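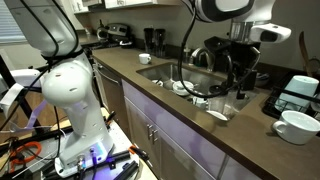 White arm on a gray platform, with black cables and a coiled orange one.

Open day at the Solberg film house
21 October 2021
Text: Suryani Manurung

I have written about thrillers for several years, but before this visit I had never seen where the sound of a thriller is made. So when Solberg opened its doors to the public I took the early train, and I was at the gate before it was unlocked. A small group was already waiting, mostly film students, and one retired couple who had brought their own coffee.

The open day was built on one film, Fludolitz, which comes to the cinemas in December. It is a story about a bookkeeper who finds a second set of accounts in the house of her dead employer. We were shown the first 7 minutes on the big screen, and then we went from room to room to see how those minutes had been put together. I liked this plan very much. At other studios I have been led past closed doors and given a bag with a pen in it.

The editor, Guadalupe Bermúdez, had the first room. She played the opening scene in the version we had just seen and then in an older one, where the bookkeeper enters the house much earlier. In the old version you understand everything and you are a little bored. In the new one you stay outside with the neighbor, who waters the same plant for too long, and you start to suspect him. Bermúdez told us she had fought five weeks for that neighbor. The director wanted him out completely.

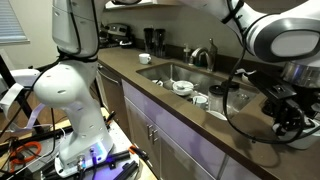

A student asked her if she cuts with music already in place. She does not. She said that music makes every cut look correct, and she prefers to be unhappy in silence until the scene is working. I wrote this down in my notebook exactly as she said it.

After that came the sound stage, and for me it was the best hour of the day. Ingegerd Rønning makes the footsteps, the doors and the clothes for Fludolitz. She asked us to close our eyes and guess. What I was sure was rain on a car roof was dry rice falling on a baking tray. The heavy door of the employer's house was made from two different doors and a suitcase, and the suitcase is what gives it the unpleasant little sigh at the end. When we saw the scene again after her demonstration I could not stop hearing the suitcase, and I think I will hear it again in December.

She was asked about screams, of course. The screams are done by the actors.
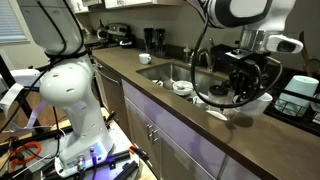

Two white arms, the farther one reaching down toward the sink area.

Lunch was soup and bread, 5 euros, and one had to eat it standing. I used the time to walk to the archive, where Maj-Britt Sjögren keeps the older films. The catalog has 2,974 titles, and she has a strong opinion on many of them. Her favorite is Livevau, a black-and-white crime story that failed with the public when it was new. I had never heard of it. She showed us the reel with the station chase, and it is remarkable how long the camera simply waits on the platform before the man appears. I would have been glad to see the whole film, but only one reel has been restored and there is no money yet for the others.

The afternoon was weaker. Nostar, the distributor, gave a talk on how a poster is chosen. It was mostly slides, and the speaker read from them. We saw many posters with a face divided in two halves. The final poster for Fludolitz also has a face divided in two halves, and I must say I preferred the draft with only the watering can. 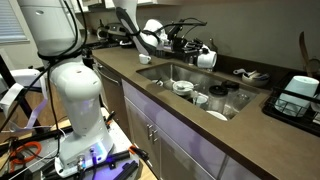 The day ended with questions in the large cinema, which has 500 seats and was perhaps half full. The director, Tuva Fjeld, is a quiet person and does not enjoy a microphone, but she answered everything. Somebody wanted to know who the murderer is, and she asked him if he was serious. She talked longer about the house. She had looked for one with a staircase that turns to the left, as the staircase did in her grandmother's home, and in the end the stairs were built in the studio.

I asked her about the neighbor. She admitted that Bermúdez was right, and that he is now in the last scene as well, which was filmed again for his sake. That is all I know about the ending.

Some practical advice for those who want to go next year. Tickets are free but you must reserve. Choose the morning group if you can, the sound room becomes very warm later. The signs from the station are poor, so follow the river until the second bridge and then ask. The cloakroom closes before the last discussion ends, and I had to wait for my coat.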